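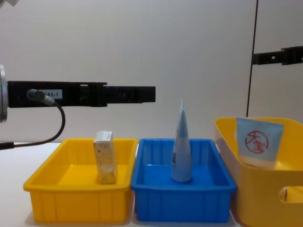
**Sorting into plastic bins on a white table: how do I get it to stick?**

Posted by Zinash Tufa

I have a table against a wall and three plastic bins on it, a shallow yellow tray on the left, a blue one in the middle and a big yellow basket on the right. The plan was small boxes in the tray, loose bits in the blue, bulky things in the basket. I was very pleased with this plan for one evening.

By the next morning everyone in the house had decided that "bulky" means "whatever I am holding." Tea bags, batteries, a shoe. Two of the three bins are yellow, so telling people "the yellow one" gets me nowhere. Do I buy different colors, label them, or give up and go back to the drawer?

**Bonifacio Cantero**

Labels.

**Mebrat Woldemariam**

Don't buy anything yet. I ran the supply shelf at Lillmont for two years and threw out more organizers than I kept.

The size of your basket is the trouble. A big empty bin is an invitation, and people will walk past a small correct one to reach it. Leave it where it is if you need it, but put one bulky thing in it yourself before anybody else gets there. A folded blanket works. Once there's a blanket in it, folks stop dropping batteries in — mine did, anyway, apart from my brother, who can't be helped.

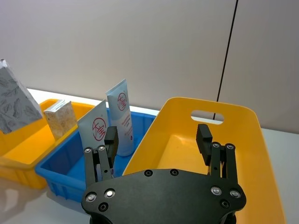
Then swap the order. With blue in the middle, the two yellows are at opposite ends, and you'd think that would be enough to keep them straight. My crew still got left and right mixed up before coffee. Put blue at one end and the yellows next to each other, so the big one and the small one get compared every time. Nobody mistakes a basket for a tray when they're touching.

For the small boxes, stand them on end with the narrow side out. You'll fit more, and they come out one at a time. They do fall over while the tray is mostly empty. A bookend cured that for me.

Where does the shoe live normally?

**Zewditu Habte**

I disagree about moving blue. Leave the bins alone and move the people! We have 31 kids through our craft room and they learned three bins in a week, because anything in the wrong one went into my desk until June.

If you do label, use masking tape on the front, low down. Tape on the rim gets picked off by bored fingers.

**Zinash Tufa**

Blanket is in. The shoe was mine, so I'd like to drop that line of inquiry.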